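About us

Grurkeris is a small business that sorts, checks and repacks wooden and plastic parts for toy makers, craft suppliers and schools. We work from one unit behind the old Mulligan yard, with a loading door at the back and a front office that is also where we eat lunch.

Oisín Carroll started the business after several years of buying mixed lots of building bars and blocks for his own shop. The lots arrived in sacks, with every length and colour thrown in together, and most of the work was in getting them apart again. Other shops had the same trouble and began sending him theirs. The shop closed in the end and the sorting carried on.

What we handle

Most of what comes through the door is bars, pegs, rods and flat pieces in plain colours. Green, red and natural are the usual ones. Customers send them loose, and we send them back in sets, boxed or bagged to whatever count they ask for. Our largest regular order is the Flolis classroom set, which has 36 bars in a cardboard tray with a printed lid. We also make up the smaller Jido bags for craft fairs and refill packs for people who have lost a few pieces.

We don't paint or cut anything. If a part is chipped or the colour is wrong it goes into a separate tub, and the customer decides whether they want it back.

How the work goes

Every delivery is weighed at the door and given a number. The pieces are then tipped into open-topped bins in small amounts, so they lie flat and can be seen properly. We like metal bins for this. They get scuffed quickly, but they wipe clean and they don't hold dust in the corners the way the old fabric-lined ones did.

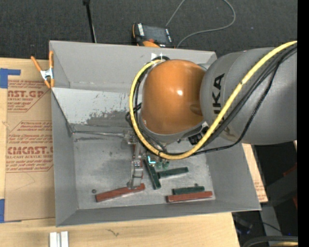
Colours are picked out first and lengths second. We tried it the other way round for most of one August and it was slower, mainly on the darker greens, which are easy to pass over when they are mixed with brown and red. Once a colour is out of the bin it goes to the packing bench, where each set is laid out against a card before it is closed up. The card stays in the box, so the customer can check the contents against it.

A standard job is 400 sets or fewer. Larger jobs are fine but we split them, and each part goes out as it is finished – please tell us if you need everything on one pallet.

Where things are kept

There are 193 shelf spaces along the long wall, all labelled by customer and job number. Finished work goes on the lower shelves and waiting work above it. Empty bins are stacked under the benches. We clear the benches at the end of each shift, and any stray pieces found on the floor go in the tub by the office door until we know which job they came from.

Working with us

Send a handful of the parts and a note of how you want them packed, and we will post back a made-up set with a price. Samples are returned with the set. The minimum order is 71 sets, or one full tray of refill packs.

Collections are by arrangement. The loading door is round the back, past the green gate – the front step is too narrow for a trolley.

Page last updated 16th September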